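POLS 217: Campaigns and Public Policy
Handout 2: Candidate Proposals on Housing Costs
Issued August 27, 2019
Instructor: Anjani Santoso

Purpose of this handout

Students should read these notes before the second lecture and bring them to the discussion section. They cover how candidates for national office write about housing costs, and how a reader can compare one plan with another when the plans use different terms.

1. Housing as a campaign issue

Housing policy in the United States has long been left in large part to cities and states. Zoning is local, most building codes are adopted by states, and eviction procedure is set by state law. A presidential candidate who promises lower rents must therefore explain which federal tools would be used. The usual ones are tax credits, grants with conditions attached, and direct rental assistance.

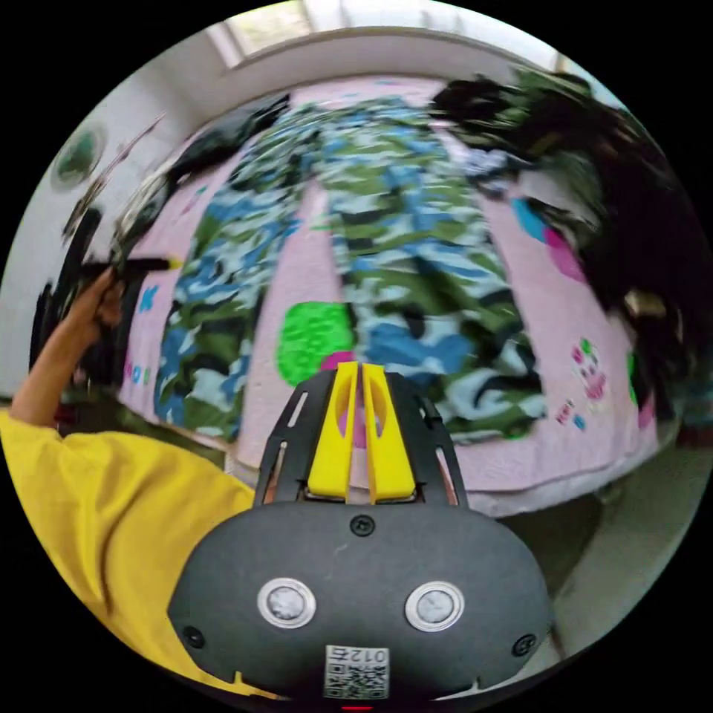

2. Reading a proposal

A campaign plan is a political document and should be read as one. Begin with the section on funding, even where it appears last. Note whether the plan requires an act of Congress or could be carried out by an agency under existing law. Many plans mix the two without saying so.

Students should also separate supply measures from demand measures. A grant to a city that relaxes its zoning is a supply measure. A refundable credit for renters is a demand measure. Critics of the second kind argue that part of the credit will pass to landlords through higher rents; supporters reply that new construction takes years and that tenants need help sooner.

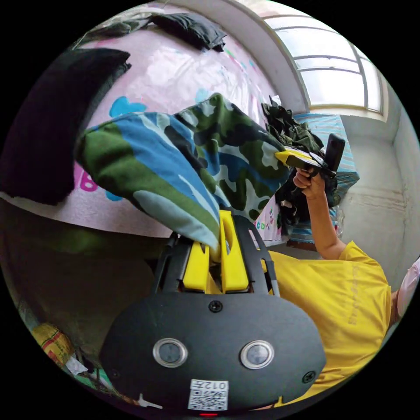

Fabric in camouflage print, held in the gripper's yellow fingers.

3. Case for discussion: the Penrose survey

The Penrose survey was carried out by Kwok-wai Kan in the Haltari and Grakesum districts of Kindport. It reached 1,470 renters. Of these, 54 percent named rent as the issue most likely to affect their vote, yet few could name a candidate's housing plan. Kan treats this as a problem of campaign communication. An alternative reading is that voters do not expect federal action on rent and so do not look for it. Both readings should be prepared for section.

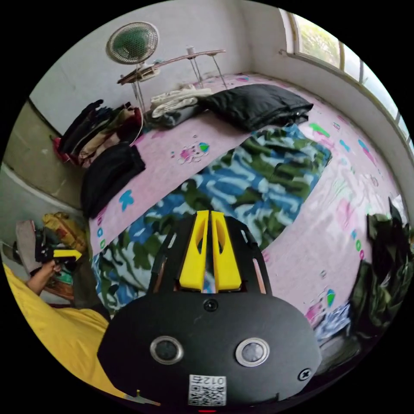

Department of Government and Public Affairs

4. Conditions on federal grants

Several current proposals would withhold federal money from cities that keep strict zoning rules. The method is familiar from highway funding. Its weakness is that a wealthy suburb which receives little federal money has little to lose by refusing. Some plans answer this by tying the condition to transportation funds, which reach a wider group of places.

Students should consider who bears the cost when a city declines to comply. The residents who lose a funded program may have had no part in the zoning decision.

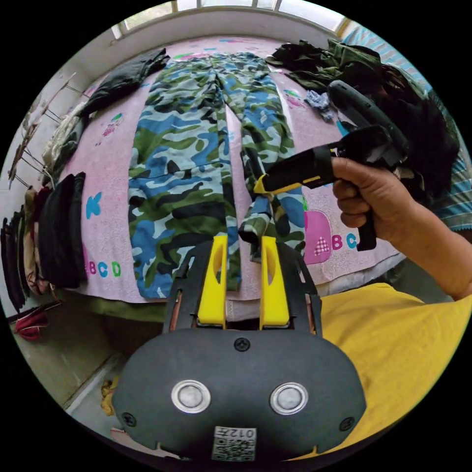 Gripper seen from behind, yellow fingers upright.

5. Written assignment

Select one published housing plan from a declared candidate. In two pages, identify the main federal tool, the source of funding, and the group most likely to benefit in the first year. Cite the plan directly. News summaries may be used for background only.

Terms to know: zoning, tax credit, categorical grant, voucher, preemption, area median income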